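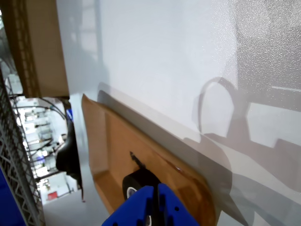 Sondeddale's spring parcel drive opens for drop-offs on April 6, 2021, and if you've been tripping over flattened boxes in the hallway since February like I have, this is your chance to get rid of them.

The idea is simple. The packing room on Voncombe Street takes in clean cardboard and leftover tape, turns it all back into usable parcels, and sends them out filled with household basics. Last year the room got 400 boxes out the door. This time the goal is 2000, and yes, I did ask Paraskevi Kalogeropoulos to repeat that number when I called her. She runs the place and she sounded perfectly calm about it.

"We ran out of tape before we ran out of boxes," she told me. "People bring cardboard by the carload and then we're all standing there hunting for the one roll with something left on it."

So tape is the big ask! Clear packing tape is best for the seams, but they'll happily take black electrical tape too. It isn't meant for holding a heavy box shut, but it's great for bundling cords, marking which side goes up, or wrapping the handle of something that might poke through. Half-used rolls are fine. I found three in my kitchen drawer (one of them had a rubber band and a birthday candle stuck to it, don't ask).

For the cardboard, they want corrugated boxes that still have all their flaps. Odd flaps and shallow trays are welcome as well — Nizar Khalaf cuts those down into dividers and corner pads, and he's gotten pretty fast at it. He showed me how to fold up the edges of a scrap piece so it makes a little rim, handy for keeping small stuff from rolling off the table while you work. Mine came out crooked. He was nice about it.

Please peel off old address labels before you come. Greasy pizza boxes can't be used, and neither can anything that's been sitting in a damp basement.

Chidiac Hardware is putting in 200 rolls of clear tape to get things started, and the Ninthorpe library branch has a collection bin by the side entrance for anyone who can't make it across town. Drop-off at the packing room closes at 7 each evening. Park in the back, use the double doors, and if you've got an hour to spare, stay and tape a few boxes.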